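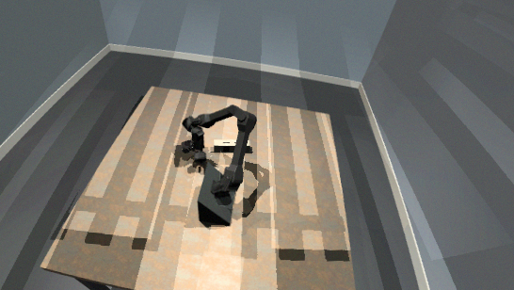

Fig. 1. The arm on its table in the simulator, with the small pale-topped box under the arch.

Session 4: getting the arm to behave before we bolt it down

Handout for the Alldale workshop evening group, July 28, 2021

Right, last time we got the printed parts cleaned up and the servos numbered (if yours aren't numbered yet, please do it before you plug anything in, I've made that mistake and lost a whole evening to it). Tonight is mostly laptops. We're using Plerkitach, the little simulator I set up on the shared machines back in March, and the scene file is called gilham_table.

The task is dull but useful: bring the gripper across to the box, close on it, lift it 50 mm and put it back. In Fig. 1 the gripper is to the left of the box and not touching it, so your first move is sideways. Keep the wrist pointing down while you do it – it's much easier to judge your height when only one thing is changing.

Things to set before you press run:

Joint speed: 40 per cent. Yes, it's slow. Leave it there!
Elbow limit: as in the file. If you raise it, the forearm will happily fold into the upper link.
Base: fixed. There's a tick box for this and it un-ticks itself when you reload, which I keep meaning to sort out.

A word on shadows. The lighting in the scene is strong and the arm throws big brown shapes over the wood, with a jagged one between the gripper and the base. I like having them on, as the gap between gripper and shadow gives you a feel for height. If your laptop is struggling, turn them off under View and you'll get a decent bit of speed back.

Save your joint angles at the end of each run. We'll want them for the real arm, the one on the Gilham bench, and typing in 11 rows by hand is no fun at all.

For next time: bring your saved file, a small cross-head screwdriver and the clamps if you took them home. We'll do the wiring first – then power, one joint at a time.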